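**Fri 17 July**

Well, what a day with the two-armed rig! Got in at 7 with a coffee the size of my head, thinking I'd have the whole morning to sort the right gripper, and Periklis Moschos had already rung twice about it. The right side had been closing late all week (only a touch, but paper shows it up straight away) and he wanted it sorted before Monday.

So I checked the cables first. The one on the right wrist had been rubbing again, so I gave it a bit more slack and re-did the strain relief the way the Savument manual wants it, not the way I did it in June when I was cranky and wanted to go home. Then fresh finger pads, zeroed both grippers, set the closing delay back to 60 ms and started on the brown paper.

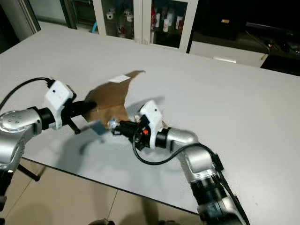 *Both grippers on the kraft paper.*

I do like the paper test. Boxes let you get away with anything, but with paper you can tell from the creases if one arm is pulling harder than the other. I've dropped the force on the left to 12 and I reckon it could go lower still, but I'll leave it till I've had a proper look at the logs. Must also write the new offsets on the card, because last time I kept them in my head and we all know how that went! 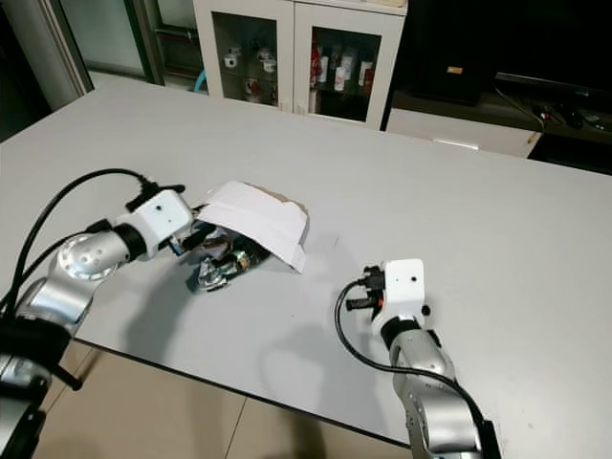
Foil is the other thing on my mind. It's slippery and crinkly and the left fingers need to be dead square to it, so I want to try the grippier Jutska pads if they ever turn up. Periklis reckons the old ones are good for 300 cycles, and I reckon he's dreaming.

Still to do: wipe down the joints, tighten the left collar bolts, order more cable ties. Home late, leftover curry, feet up.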